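Saturday 12th December

Still raining, still no sign of the parcel, so I've been on the slots again. Only for pennies, before my sister rings me up about it.

The one I've been playing this week is Gramden Falls, from a little studio called Mullero. I'd never heard of them until Torquil Shearer mentioned it in the comments back in October (thank you Torquil, and sorry it took me so long!). It's a six reel thing with a waterfall down the middle and otters as the high-paying symbols, and I have to say I'm a sucker for an otter. The wild is a fishing boat and it only turns up on the middle four reels, which drove me up the wall at first – you get two lovely otters on the left and then a boot.

I gave it 200 spins at the lowest stake over three evenings. The free spins came in twice. The first lot paid me next to nothing, and the second lot went a bit mad with a multiplier that kept climbing and finished at 73 times my stake, so I was up for a while and very pleased with myself. Then I gave most of it back, as you do. I stopped when I was a few pence down and made some toast.

What I do like is that you can switch off the turbo button and the music separately. On Povham Gold, which I moaned about last time, it's all or nothing, and that panpipe tune was in my head for days. The graphics aren't as sharp as Povham's, mind you, and on my old phone the paytable text is tiny. I had to hold it up to the lamp to read what the boot was worth. Not much!

Isla Nisbet asked whether I still do the bingo on a Thursday. I do, on and off, but the Semple room has got so busy that I can't keep up with the chat, and the chat was half the reason for going. If anyone knows a quieter one with cheap tickets, leave me a note underneath.

Usual thing from me – set yourself a limit before you start and stick to it. Mine's the price of a magazine.
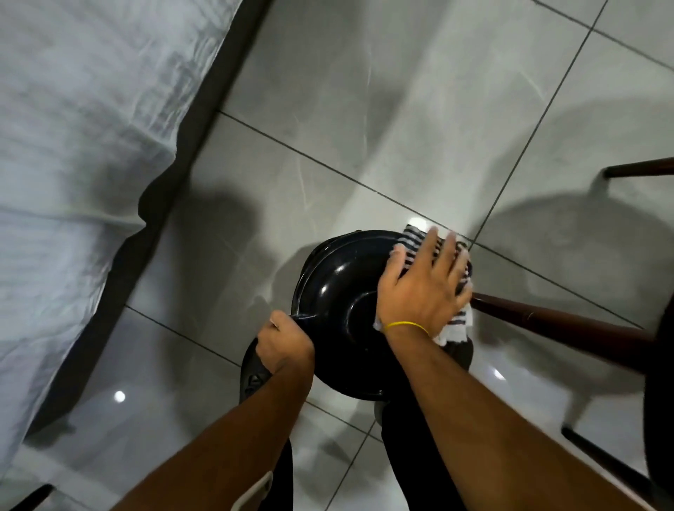

Next up I want to try the Christmas version of the otter one, where the boot turns into a stocking and there's supposed to be an extra bonus round with sledges. I'll give it the same number of spins and let you know how I get on.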